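Home | Boards | Tags | Search | Log in

Wrist camera view mostly glare – keep these examples or bin them?

Posted by plumton_bench, October 2018

I am gathering examples for a learning system that has to guide a gripper over shiny metal parts. Each example is one run, saved with the view from the small camera at the wrist. So far I have 741 runs. In 61 of them the metal behind the finger is so bright that I can hardly make out any shapes on it. 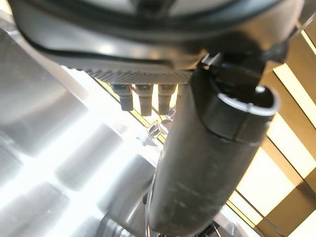
Wrist view from one of the 61 bright runs. The black finger is clear, the metal to the left of it is not.

The finger and the underside of the gripper show up well in all of them. It is the background that goes white. I have the exposure on automatic at the moment. Should I throw the bright runs away, or will the system cope with them? I would like to get this right before I do another 400.

3 answers

Goltov
Keep them, but mark them. If the gripper will work in the same light later on, the system needs to have met that light. What you don't want is a bright run where even you could not say where the part is, as there is nothing to learn from in it. Go through the 61 by hand and sort them into two folders. It is a dull afternoon but it only has to be done once.

Then fix the exposure before the next lot. Set it for the metal and leave it there. The finger will come out darker, and that matters less – it sits in the same place in the view every time if your camera is fixed to the wrist. Write the setting in the notes for each run so you can tell the old ones from the new ones.

Liao
just delete them, 61 out of 741 is nothing

welis_shed
I would not delete anything yet. Train once with the bright runs and once without, and try both on 30 fresh runs that neither has seen. Make sure some of the 30 are bright ones as well or the test won't tell you much. I did this in January with a different gripper and kept the bright runs in the end, but my metal was duller than yours.

Also try moving the lamp before you touch the camera settings. A sheet of white paper in front of mine took a lot of the shine off.

Related
Fixed or automatic exposure for a wrist camera?
How many examples before the first training run
Naming folders so you can find a run again
Sorting good and bad grasps by hand
Lamp position over a metal bench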